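Notebook > Deals > Snacks and drinks

Sithole sale, where we've got to
April 26, 2021
Thulani Swanepoel
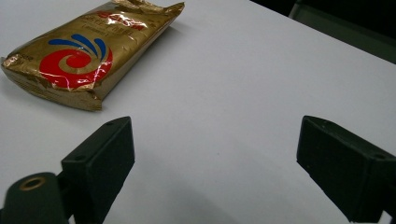

So Arnton are back in! I really thought they'd walked in February, when the second round closed and they went so quiet, but their adviser rang this morning asking for the data room to be reopened (same login, new password, I've put it in the shared folder).

That leaves 2 trade buyers, Arnton and Inau, and the listing plan still limping along beside them. The owners keep saying the float is first choice. I don't buy it. Every time I send over a draft of the prospectus it comes back with the commas moved and the hard bits untouched, and the pension note has been blank through 4 versions now.

Price: Inau's letter says 149 million, cash, debt free. Looks lovely until you get to page 2, where they want the Risstead plant carved out and leased back. I reran the model with the lease in and the margin drops more than I'd like (tab is called "risstead_b", please don't save over it, I lost a whole afternoon last time).

Arnton want everything, plant included, and they've said they'd keep the current management on. Nothing about price yet. Their people also asked for customer contracts by brand and we only have them by region, so that's my evening gone.

Still to do:
- chase the lawyers about the pension note, again
- split the contracts by brand
- check whether the Risstead lease has a break clause, I have a feeling it does
- ask Inau if their financing letter is signed or still a draft

Call with the owners tomorrow at nine. I'll write up what they say on the next page.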